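How to Set Up a Desktop Organizer Without Buying Three More

We use cookies to improve your visit. By continuing to browse Verngate you accept our cookie policy. [Accept] [Settings]

I don't trust desk organizers. Most of them give clutter a nicer address. Still, a clear one with compartments can earn its spot if you set it up in the right order.

1. Take everything off the table. Yes, everything, including the mug.

2. Wipe the surface and let it dry. The Zorkmont guide wants a special spray for this. A damp cloth did fine on mine.

3. Put the box down empty, toward one side, and leave the middle for working. 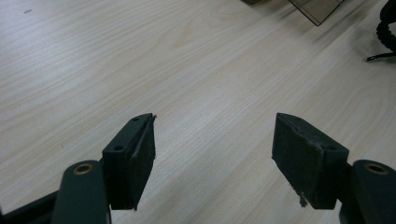
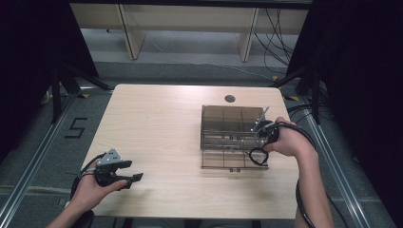 4. Live with it empty for an afternoon. If your elbow keeps hitting it, move it now, while it weighs nothing.

5. Fill the top compartments with what you reach for daily: pens, clips, a tape measure. I'm doubtful about labels on see-through plastic.

6. Stop before it's full. One seller on Skorkville brags about 1,357 ways to arrange a box like this. I tried two, and the second was worse.

Smoky tints hide a little dust, though less than the ads suggest. Skip the felt liners too, at least for the first month. If things slide around by then, cut a piece of shelf liner to fit.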